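The Sofa at Flostgate

My aunt Branwen rang on a Sunday to say she was leaving me the sofa. She wasn't dying, she was moving to a flat with a spiral staircase, and the sofa wouldn't go up it.

"You'll need a van," she said. "And somebody with a back."

I had neither. What I had was Minttu from work, who'd once carried a fridge up to the second floor for a bet and still talked about it, and Minttu had a cousin-in-law with a van, so off we went on the Tuesday, up the coast road to Flostgate with a flask and a bag of sausage rolls and the heater stuck on full.

I should say I'd spent half my childhood on that sofa. Mum worked nights at the laundry and I got dropped at Branwen's with my school bag and my pyjamas, and the sofa was where I slept (badly), did my spellings (worse) and had chicken pox (brilliantly, I was off for ages). Branwen had it re-covered every few years, whenever she fell out with a man. It was brown for Uncle Des. It was a sort of custard colour after the driving instructor. So I had no idea what it would look like by now, and I spent most of the journey telling Minttu about the custard.

"What if it's horrible?" said Minttu.

"Then it's horrible and it's mine."

Branwen had the door open before we'd parked. She'd gone smaller, or the house had got bigger with everything out of it. The barometer was gone, and the piano, and there were pale squares up the stairs where the pictures of my grandad's boats used to hang. She made us take our shoes off, even though the carpet was going in a skip.

"Tea first," she said, so we had tea first, standing up in the kitchen, out of the three mugs she hadn't packed. She told Minttu about the time I'd tried to run away to Ellama, the caravan park, with 32 pence and a tin of peaches. I was eight. I'd got as far as the bus shelter and a man called Mr Carrasco, who ran the chip shop, had given me a bag of scraps and walked me home.

"Anselmo," said Branwen, and stirred her tea, which she doesn't take sugar in.

I looked at Minttu. Minttu looked at her sausage roll.

"Is he still about?" I said.

"He's downstairs from me. In the new flats." She rinsed her mug. "It was him told me one was going."

Well! I'd known that man all my life. He'd given me extra vinegar for 12 years and come to Mum's funeral in a tie with haddock on it, and it had never once crossed my mind. I wanted to ask about 900 questions and I couldn't get hold of a single one, so I said I'd better have a look at the sofa.
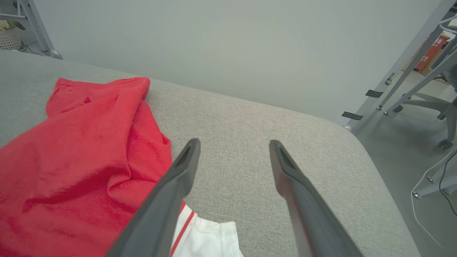 Afroza Thambiah

It was grey. A nice light grey, with a bit of a weave to it that you could feel with your thumbnail. I sat down on it in my socks and it made the noise it had always made, a kind of sigh on the left-hand side.

"When did you have it done?" I shouted.

"June."

"Who did you fall out with?"

There was a long bit of nothing from the kitchen, and then the tap going.

"I didn't," she said. "I just fancied a change."

Minttu came in and took one end, and I took the other, and we got it as far as the front door before we found out it wouldn't go through that either. Branwen stood on the step in her coat giving directions. Up a bit. No, your other up. In the end we had to take the door off, and it was nearly dark by the time somebody came up the path with a screwdriver in his top pocket and a warm parcel under his arm, asking if anyone was hungry.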